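Adumon (method)

Adumon is a method for teaching robot arms to pick up small household objects, in which nearly all of the practice takes place in computer simulation. It was worked out by Graham Garside and his colleagues at the Silwood laboratory, and it grew out of an older and rather slower project called Dumex, which many people in the group still remember fondly.

Background

Dumex asked a person to guide the arm through every grasp by hand, and a good day's work gave 50 usable examples. Garside liked the care that went into them – he has often said that the patience of those early operators shaped everything that followed – but the collection grew too slowly to cover the clutter of an ordinary room. Work on a simulated version began in January, with 13 rooms and a modest set of everyday things to put in them.

Method

Each trial starts with a room, a piece of furniture and a few objects laid out at random. The learner is given a short written instruction naming one object, and it has to bring the gripper to that object while leaving its neighbors alone. Lighting and wall colors change from trial to trial, so that the learner doesn't lean too heavily on any one look. Small, flat things such as keys and spirit levels are used a great deal, as they leave the fingers very little room for error.
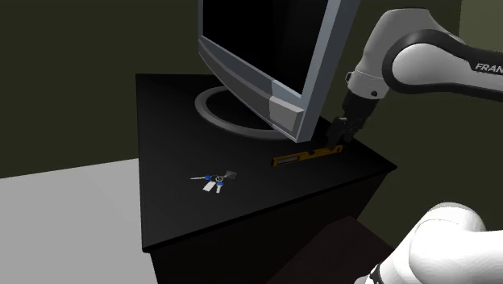 Does a policy trained this way need any real examples at all? A small number still help, and the published version used 100 of them for a final round of tuning, mostly to get used to the friction of real surfaces.

Results

In tests on the Stockdale set of 209 tasks, Adumon did better than Dumex on crowded tabletops and about as well on clear ones. Thin objects lying close to larger ones remained the hardest – a weakness the authors discuss at some length, and with good humor.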